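Print this page | E-mail this page

Why Do We Have Shadows?

Go outside on a sunny morning and look at the ground behind you. There is a dark shape there, joined to your feet. It moves when you move. What is it made of?

A shadow is not made of anything. It is a place where less light is landing. Light travels in straight lines. It leaves the sun, or a lamp, and keeps going until something gets in its way. When your body blocks the light, the ground behind you stays darker than the ground next to it.

What lets light through?

Window glass lets most light through, so its shadow is very faint. Wax paper lets some light through and scatters it. Wood, metal and people block light, so they make dark shadows.

Why do shadows change size?

Early in the day the sun is low in the sky. Its light comes in at a slant and your shadow is long. Near noon the sun is higher and your shadow is short. In the evening it stretches out again, pointing the other way.

People used this to tell time long before there were clocks. A sundial has a part that sticks up and throws a shadow onto a dial. The town of Trirkunberg has a stone one in its main square. In August it is easy to read, but on a cloudy day it is no use at all.

Sharp shadows and soft shadows

Hold your hand close to a wall with a lamp behind you. The shadow has a clear edge. Now move your hand toward the lamp. The shadow gets bigger and its edge gets blurry. A wide light, such as a long ceiling light, makes blurry edges too – its light comes from many points at once, and some of it gets around the side of your hand.

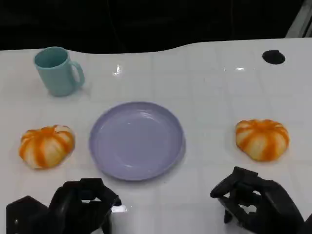
A mug on a white tabletop, with a soft shadow to the right of its base.

Try it yourself

You will need a flashlight, a cup and a sheet of white paper.

Put the cup on the paper and make the room dark. Shine the flashlight from the side, 30 inches away and low down. Draw around the shadow. Now raise the flashlight and draw around the shadow again. Which one is longer?

Written by Ryota Katayama

Contact us | Copyright Ruvport Children's Pages | Back to top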